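Workers at Illside firm swap the packing bench for a bedroom

Illside - The order-packing room at Raltik used to have 10 benches, a radio stuck on one station and a sign asking people not to lean on the conveyor. The conveyor is still there. It now does most of the packing with the help of a sorting line from Irnex, and it has never been leaned on less.

What has changed for the people is harder to put on a sign. When the line went in last February, Raltik told its packing staff that no jobs would be lost but that some would "move sideways." Sideways, for a good many of them, has meant picking up a pair of hand-held grippers and spending the shift tidying small household things, so that the company's next machines can learn from the way a person does it.

The work pays the same hourly rate as the benches did. It can be done in the firm's old training room or in an ordinary home, and homes are preferred. A warehouse shelf, the company says, teaches a machine about warehouse shelves. The new contracts are for sorting and tidying in places where people live, and the customers for those do not own shelving with barcodes on it. 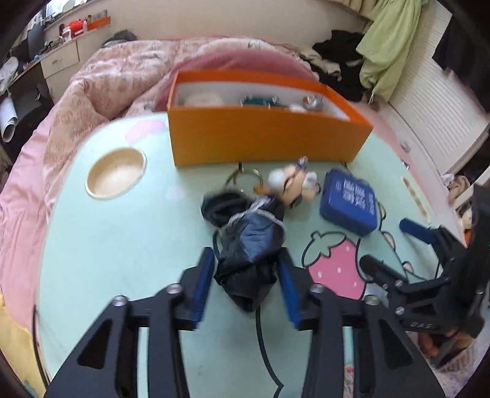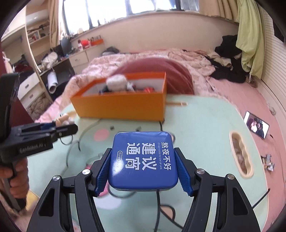 Each worker has a target of 600 finished pick-ups a week, which sounded modest to people who once sealed that many cartons before lunch. It is slower going than it sounds. Cartons have corners and stay the shape they were made. A crumpled piece of dark fabric with lace trim has no such manners, and a flat square tin, gripped by its two sides, asks for a different sort of patience. One former packer, 2 months into the new job, said she had gone home after the first shift and picked up her own keys as if they might go off.

The tin in question has a lid that reads "IT'S NOT GOOD TO STAY UP LATE," advice the old night shift would have enjoyed. There is no night shift now. The sorting line runs through the dark hours by itself with one person on call, and that is the part of the change that staff bring up first, for and against. Those with small children are glad to be shot of it. Those who had built their budgets on the night rate are less glad, and a top-up payment agreed to cover the gap runs out after the summer.

Wrists are the other complaint. Squeezing a gripper all morning uses muscles that taping boxes left alone, and Raltik has brought in a rule that nobody works the tools for more than an hour without a break. Staff asked for the rule. Managers wrote it down and have been pleased with it ever since.

A staff survey in the spring found 67 percent would choose the new work over going back to the benches, though several wrote in the margin that they missed the company, and one missed the radio. Home sessions can be quiet. A shared lunch at the Deng Street site, paid for by the firm, is meant to help with that and has been well attended, particularly when there is cake.

Raltik says it will take on more gripper staff before the end of the year and that applicants do not need warehouse experience. The remaining benches are going to a school in Illside. The radio is staying on the on-call desk.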